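Drovby swimmers get their early mornings back

April 2024

If you've been grumbling about the pool timetable since February (and I know I have, at length, to anyone who'd listen), there's good news at last. Early swims are coming back to the Drovby baths, and they'll start at 7 instead of the half past eight we've been putting up with all spring. I was so pleased when I read the notice that I went straight home and dug out my goggles!

The cut in hours came in when the old boiler gave up. Pluvora, who run the baths, tried patching it, then tried patching it again, and in the end they ordered a new one. It took 11 days to fit and was meant to take far fewer, so there were some cross faces at the front desk, mine included. I did go back and say sorry.

Lucrezia Lo Presti has taken over as manager and I caught her for a quick chat between phone calls. "People missed their swim before work, and they told me so every single day," she said. "I'd much sooner have that than a quiet pool." She's keeping two lanes for slow swimmers during the early session, which will please those of us who like to potter up and down and have a natter at the shallow end.

Prices stay as they are until the autumn. Season tickets bought before the boiler went will get an extra month added, and you don't have to fill anything in, just show your card next time you're there. The Bălan café by the entrance will open at the same time as the doors, so yes, you can have a bacon roll with wet hair again.

One thing that isn't sorted yet is the bus. The first number 7 from Arkmont still gets in too late for the early session, and I've asked the bus company if they'd think about moving it. They've promised me a reply. I'll put it up on this page when it comes, and if you'd use an earlier bus yourself, do drop them a line as well, it all helps.

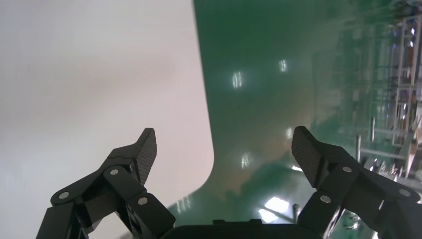
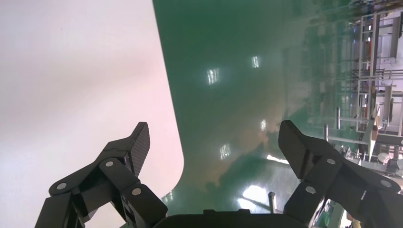
First picture: lights reflected in the shiny green floor. Second picture: black gripper fingers, pads facing each other.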